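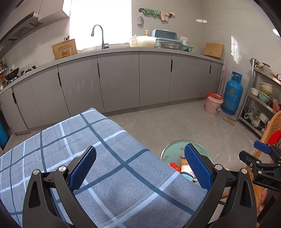 The checked cloth, out again for another week.

Right. The sponsored swim. Some of you have asked, most of you have scrolled past, and I respect both.

Last May I swam 300 lengths of the Price Street baths for the Lernovska hardship fund, which pays for school shoes, bus fares and the odd gas bill. This year I'm doing it again, with older knees.

The target is £1000. We're over halfway, mostly thanks to my aunt, who pledged per length and then asked what my upper limit was.

Satov, the bakery by the station, has put in a cake for whoever guesses my finishing time. Guesses so far run from "flattering" to "will the building still be open".

To the person who sponsored me £5 on condition that I stop posting about it: the money has been received, and the condition is being looked into.

Someone wanted to know where it all goes.

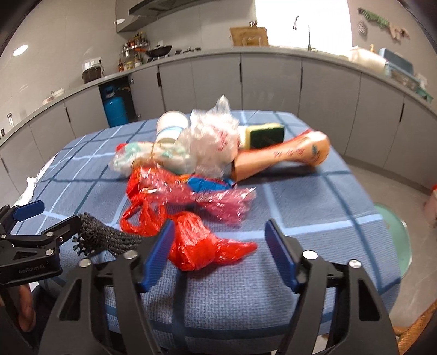 Does the fund give people cash?

Mostly it pays the shop or the bus company directly, with a small amount kept back for emergencies.

It's a fair thing to ask. I asked it myself before I got my goggles out.

The Prusuvine choir has offered to sing at the poolside. I said that was kind. They've heard "yes" -- so bring earplugs, or come in with me, as it's quieter under the water.

Paper forms are on the front desk at the baths. Please write your address clearly. Last year 2 of them looked like knitting patterns and I never did find the owners.

Training update: went this morning. Got overtaken by a man doing backstroke -- he apologised, which was worse.

14 comments · 9 shares

© Lernovska Swim Diary | Contact | Back to top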